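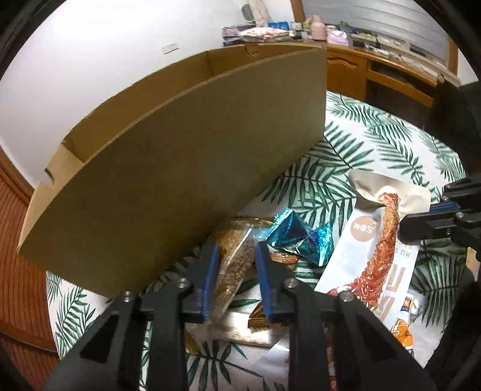 To all members of the Undham and Drarnham Food Pantry Network:

The packing rules for dry goods will change with the next delivery cycle. Member pantries have asked for one written standard covering weights, labels and storage, and the office has now prepared it. Small portions of snack food will continue to go out in clear plastic bags, like the bag of brown granular snack just below the cardboard panel, so that families can see what they are receiving before they take it home. Opaque bags already in stock may be used for flour and sugar until they run out.

The Drarnham pantry wrote on Thu 21 February:

> We would like the office to confirm two points before we
> reprint our labels. First, does the 20 ounce limit apply to
> rice and dried beans, or only to cereal and snacks? Second,
> our storeroom on Gazi Street can hold 70 cartons. Under the
> draft schedule we would receive two deliveries in one week,
> and we do not have the shelf space for both.

On the first point, the limit applies to all repacked dry goods, rice and beans included. Goods that remain in the maker's sealed package are exempt. Each repacked bag must carry the name of the food, the packing date and any allergens listed on the original package. Handwritten labels are acceptable if they are in block letters.

On the second point, the schedule has been revised. Drarnham will receive one delivery per week, and the balance will be held at the Etora warehouse for up to 4 weeks. Pantries that need a similar arrangement should write to the office – not to the warehouse – and state how many cartons they can store.

The network has set aside $3,000 for labels and bags through the end of August. Requests should come on the standard supply form, one form per site. Receipts for items bought locally will be repaid only where the purchase was approved in advance.

Network Office
Undham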